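Norkudetti Salon Promo Set

README, last touched in April

Hi! So you've downloaded the promo set and you're wondering what's in it. Short version: 1657 short marketing messages that hair and beauty salons sent to their clients, each one tagged with the occasion it was written for. I started collecting them when I was writing newsletters for a salon in Hirkton and kept running out of ways to say "book before the holidays" (there are so few!). Siv Lindholm did the tagging with me, and Sixten Wallin wrote the export script.

What's in the folder

messages.csv – the main file, one message per row
occasions.csv – the 41 occasion tags and what we meant by them
notes.txt – our arguments over the tags, tidied up a bit

The columns in messages.csv are id, channel, occasion, offer_type, body and season. Channel is email, text or window card. If offer_type is blank, the message had no offer in it, it was just a hello. 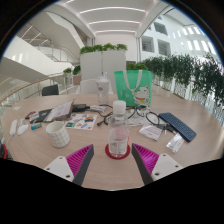
Occasion tags took us way longer than the collecting did. Prom and wedding season overlap like crazy, and half the Mother's Day messages are really gift card messages wearing a nice hat. Then there's "gift with purchase", which started as an occasion and got moved to offer_type, and I still go back and forth on it. A green tote with a lucky cat on it, like the one on the table there, is the sort of thing a salon would hand out for New Year, so is that a gift message or a New Year message? We went with New Year for the occasion and gift for the offer. If you spot one we tagged the other way around, please tell me!

How we cleaned it

Client names became NAME, phone numbers became PHONE, and salon names became SALON. Prices stayed in. We dropped 182 messages that were near copies of each other, mostly "we miss you" texts with one word swapped. Typos stayed too, I'm fond of them.

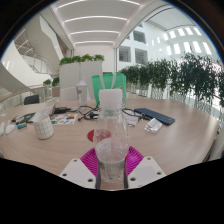 Window cards were the hardest channel to type up. They're written to be read from the sidewalk, so there are line breaks everywhere and hardly any periods, and Sixten's script hated that. We turned every line break into a slash. Read them out loud before you fix anything – Siv and I do it at a big table like this one, in a bright open atrium, with a bottle of water close by, and it's amazing how fast you hear where one offer ends and the next begins.

Splits

There's a small test split of 84 messages, all from Vandia, a salon that isn't in the rest of the set. Please keep it separate if you're comparing subject lines or training a tagger.

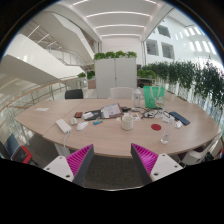

Season is the column I'd trust least. We filled it in from the occasion when the message had no date, so back-to-school is always fall, even though plenty of salons start pushing it in July. I fixed a bunch by hand in one long afternoon, and my table looked a lot like that by the end, with a power bank trailing its cable over the edge and a white mouse next to it. The ones I fixed have a star after the season. No star means it came from the rule or from the date on the message.

Known gaps

Barbershops are barely in there, and nail bars only show up for Valentine's Day and prom. Everything is in English. Dahlgren sent us a batch of skin care messages too late for this version, so those will go in the next one.

Use it for whatever you like, just don't send the messages out word for word. Other salons wrote them for their own clients. Questions about tags go to Siv, script trouble goes to Sixten, and I'll take the rest.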